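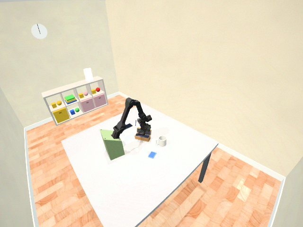 Computer rendering of a robotic arm on a green pedestal

Plemthorpe is a single-player management video game developed by Filanov and published by Isport. It was released for Windows on 2022-11-16, with a Linux version following the next spring. The player runs the council works department of a small seaside town over a number of in-game years, repairing roads, sea walls, shelters and public buildings on a fixed yearly grant. The lead designer was Arlo Halvorsen.

The game has no combat and no rival players. It was noted on release for its slow pace, its heavy use of paperwork as a playing mechanism, and its weather system, which carries most of the difficulty in the later stages. It sold modestly at first and found a larger audience after its first major update.

Gameplay

The player takes the role of the works officer, an unnamed character who is never seen on screen. The town is shown from above at a fixed angle and is divided into 40 wards, of which only the harbour, the High Street and the station ward are open at the start. Further wards are handed over as the player's department grows, or earlier if the player asks for them at the quarterly meeting.

Each working day begins with the post. Letters from residents, inspectors and contractors arrive in a tray and must be read, filed or answered. A letter may report a fault directly, such as a blocked drain or a loose handrail, or it may hint at one. Residents complain of a smell or a noise without knowing the cause, and the player has to send someone to look. Letters left unanswered for long enough are followed by a second, ruder letter, and then by a question at the council meeting.

Work is carried out by gangs of two to six people. Every gang has a van, a set of tools and a list of skills, and can be given one job at a time. Jobs take a number of hours that depends on the skill of the gang, the state of the tools and the weather. A job interrupted by rain may be left half done under a tarpaulin, but materials such as mortar and paint are lost if they have already been opened.

Money is handled through the yearly grant. Any sum left over at the end of the year is returned, and the next grant is cut by the same amount, so players tend to spend heavily in the last few weeks. Reviewers pointed to this rule as one of the most lifelike parts of the game. Grants can be raised by applying to outside funds, each with its own form, deadline and conditions. One fund, for example, pays for the restoration of the bandstand but requires it to be painted in a colour approved by post.

Weather and tides

The weather is drawn from a yearly table and adjusted according to season. Wind direction, tide height and rainfall are tracked separately. A high tide alone does little harm, but a high tide with an easterly wind sends water over the lower promenade and weakens the sea wall behind it. Damage to the wall is hidden until it is inspected. A wall that fails floods the wards behind it and usually ends the game within a year, as the cost of repair is more than most departments can meet.

Forecasts can be bought by telephone. The cheap forecast covers the following day and is right most of the time. The dearer one covers a week but arrives as a written report, using the language of shipping bulletins, and the player is expected to work out what it means for the town.

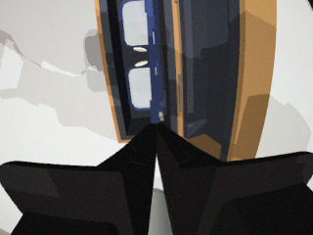 Storms are given a strength from one to nine. The strongest can only occur in November and are rare enough that many players finish a full game without meeting one. An option to turn them off was added after release.

Game modes

The main mode, called the Long Appointment, lasts for 12 in-game years and ends with the works officer's retirement. A report is then written on the state of the town, ward by ward, and read out at a final meeting. There is no score. The report mentions particular decisions made by the player, including letters that were never answered.

A second mode, Temporary Cover, places the player in charge for one season in a town already in a poor state. There are nine such seasons, each with a fixed starting position and fixed weather. A third mode removes the grant and allows the player to build and repair freely. It was left out of the first release and added in the same update as the storm option.

Development

Filanov was founded by former employees of Nakamura, a larger studio known for racing and motorsport titles. Halvorsen had worked there on track surfaces and has said that his interest in road repair began with that job, where he spent most of a year modelling patches, joins and drain covers that drivers passed too quickly to see. The first version of Plemthorpe was a road repair simulator with a single street and no residents.

Letters were added when the team found that test players had no reason to prefer one pothole over another. The earliest were written as placeholders by the programmers, and several of these remain in the finished game, among them the series of complaints concerning a bench that faces the wrong way. The rest were written over two years by a team of three. The finished game contains roughly 2,000 letters, with names and street addresses filled in at the time of delivery so that the same text may come from different residents in different games.

The town itself is not based on a single place. The development team visited a number of resorts on the east coast of England and took measurements of railings, steps, groynes and shelters. The layout of the harbour was changed several times in order to make the tides behave as intended, and the lighthouse was moved from the north side to the south side shortly before release. One loading picture still shows it in its old position.

Isport, which had mostly published sports titles until then, took on the game after seeing a short version at a trade show. The publisher asked for a tutorial, which the developer had not planned. The result is the handover file, a folder of notes left by the previous works officer, which can be read at any time and is partly out of date. Some of the advice in it is wrong, and this was criticised by players who had taken it to be ordinary instruction.

Sound

The game has very little music. A brass band plays at the bandstand on summer afternoons if the bandstand is in working order, and a piano can be heard from the assembly rooms in the evening. The remainder of the sound consists of wind, gulls, traffic and sea, mixed according to the part of the town being viewed. Gulls become louder and more numerous if refuse collection falls behind, and experienced players make use of this as an early warning. 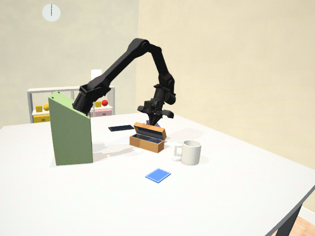
A black robotic arm with a parallel gripper above a white tabletop, computer rendering

Release and updates

The first release was affected by a fault in the filing system, which could lose letters when a cabinet drawer was full. A correction was issued within a week. Because lost letters still counted as unanswered, some early players received final reports blaming them for correspondence they had not seen. The reports were not changed, but the developer added a line in the options menu allowing the player to lodge an appeal.

The first major update, known as Outer Wards, added a caravan park, a small airfield and 90 new letters. It also rewrote the way gangs travel between jobs. Vans had previously taken the shortest route in all cases, including along the promenade at high tide. They now avoid roads that are closed or under water, though a gang with low morale may still stop at the café on the way.

A second update added support for towns made by players. These are shared as plain text files and can be edited without special tools. The developer keeps a list of recommended towns, which stood at 130 when it was last revised.

Reception

Reviews were mixed to favourable. Critics praised the writing, the tide model and the handling of the grant, and several compared the game with older town-building titles in which the player has far greater powers. The smallness of the task was seen as its main strength by some and as its main weakness by others. The lack of a way to speed up the working day drew the most complaints. Filanov kept the clock as it was, but added a setting that skips the hours between the last job and the evening post.

The handover file divided opinion. Some reviewers found it funny and well written, while others felt that new players were being misled, above all on the subject of drains. Later versions mark the outdated pages with a paper slip.

Interest in the game rose after Outer Wards, helped by players who published the full text of their final reports. A loose contest grew up around finishing the Long Appointment with every letter answered — the rules are kept by players and differ as to whether a form reply counts.

Related works

A printed version of the handover file was sold through the publisher's website in a single run. It includes several pages cut from the game, a fold-out map of the harbour and a tide table for one in-game year. Filanov has also released a free short game, Plemthorpe: Night Desk, in which the player answers the department's emergency telephone during one storm. It uses the same map but has no gangs to direct, and each call must be passed to another office or written down for the morning.

See also

City-building game
Construction and management simulation
Weather in video games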